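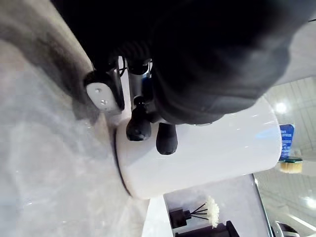

Can a robot clean a bathroom counter yet, or should I stop hoping?

Ningsih Yusof
Posted Apr 29, 2020 in Home & Cleaning

OK so I know how this sounds, but hear me out. I already have a robot vacuum (a Bruda, the cheap one) and I love it more than some of my relatives. It goes out while I'm on the phone, it bumps into the dog's bowl, it comes home, and my floors look fine. So naturally I've started wondering about the rest of the house, and the chore I hate most is the bathroom. The counter especially. Everything has to come off, the lotion, the cups, the little brush, whatever candle or smelly-sticks thing my sister gave me that month, then you wipe, then you dry it or it streaks, and then everything goes back and it's the wrong way around and somebody complains.

My brother-in-law keeps sending me clips of robot arms picking things up, and every time he says "two years, tops." He was saying that two years ago! I watched one where the arm picked up a cup and set it in a rack and I thought, well great, that's most of my bathroom right there. But then I can't find anybody who will sell me one, and the ones I can find are for factories and cost as much as a car.

So what I want to know is: is there anything a normal person can buy now that does more than floors? I'd pay 500 dollars without blinking, maybe more if it did the toilet. And if there isn't, what's the holdup? A counter is flat. It's a smaller floor! I don't get why one is solved and the other one isn't.

Please don't just tell me to hire a cleaner, I've had that talk with my husband already.

Azlan Liem

No, there's nothing you can buy for 500 dollars that will do it, and I wouldn't trust anybody who told you there was. I fix packing machines at the Wasach plant in Zurnlow and we've had arms on the line for years, so I've got opinions on this.

Your vacuum gets away with a lot. It doesn't have to know what anything is. It drives until it hits something, turns, drives some more, and if it misses a spot it'll probably get it tomorrow. Nothing falls over when it bumps a chair leg. Put the same brain on a counter and the first thing it does is shove your lotion into the sink. For a counter you need something that can lift, and to lift things you need to know where they are, which way they're lying, how hard to squeeze, and whether the part you grabbed is the part that comes off. A person does all that while thinking about lunch.

The arms at work are terrific at one thing. Same box, same place, same way up, all shift long. If a box shows up on its side the arm either stops or crushes it, and then I get a call. We had one that was perfect until we changed to a shinier wrap, and then the camera couldn't find the edges with the lights bouncing off it. It took us most of December to sort that out. And that was in a building where I get to choose the lights! Think about what's in your bathroom: glossy white stuff, chrome, a mirror, light fixtures reflecting in all of it, probably white containers against pale tile. I'd hate to get that job.

Round things are a pain too. A cylinder standing up is pretty easy if your fingers open wide enough. Lay it on its side and now it wants to roll, and there's only a thin bit of it touching the counter, and your fingers have to get down close to the surface without scraping it. We put soft pads on ours where they touch the product and they still wear out and still slip. If there are knobs or a handle sticking out, you have to decide if you're grabbing those or staying out of their way. I can program that for one object. For everything on your counter, and whatever your sister buys next, no.

The clips your brother-in-law sends are real as far as I can tell, I'm not calling anybody a liar. But ask how many tries it took. If an arm does a thing right 200 times and drops it on number 201, that's a great day in a lab and a broken perfume bottle at your place.

What I'd do with the money: get a narrow tray with a lip and put everything on it. Lift the tray, wipe, put the tray back. My wife did that to ours and the counter takes no time now. It's boring but it's what we do at the plant too, we change the job so the machine (or in this case you) has less to think about.

Sopacua Home Repair

Just get one of the window cleaning robots and run it on the counter. They stick on by suction so it can't fall off. I've seen them for under 200. You do have to take everything off first.

Ningsih Yusof

Taking everything off first is the part I was trying to get out of, lol. But thank you. Does it mind a stone top? Mine has a raised edge near the backsplash and I'm picturing it getting stuck there and humming at me.

Sopacua Home Repair

It may have trouble with an edge, I've only used it on glass. Check the booklet.

Azlan Liem

I'd skip it. By the time you've cleared the counter and set the thing down and plugged it in, you could've wiped it with a rag. Also go easy with sprays if it's real marble, anything with vinegar or lemon will leave dull spots. Plain dish soap and water, then dry it with an old T-shirt.

One more thing, because I came off gloomier than I meant to. I do think it's coming. The newer stuff people are working on learns from being shown, where somebody moves the arm through the job over and over in different kitchens and bathrooms, and that's a whole other thing from the way I program ours, point by point with a tablet. I saw a demo at a trade show where the arm picked up a bottle it had supposedly never met before. It was slow, I could have gone and got a coffee. But it got it on the second try and it didn't crush it, and I've worked with people who couldn't say that. I just wouldn't put a year on it, and I definitely wouldn't take your brother-in-law's year.

Ningsih Yusof

I read him that last part out loud and he says he'll bet you 20 dollars. I ordered a tray. If it turns out I still hate the bathroom I'll be back to ask about the toilet.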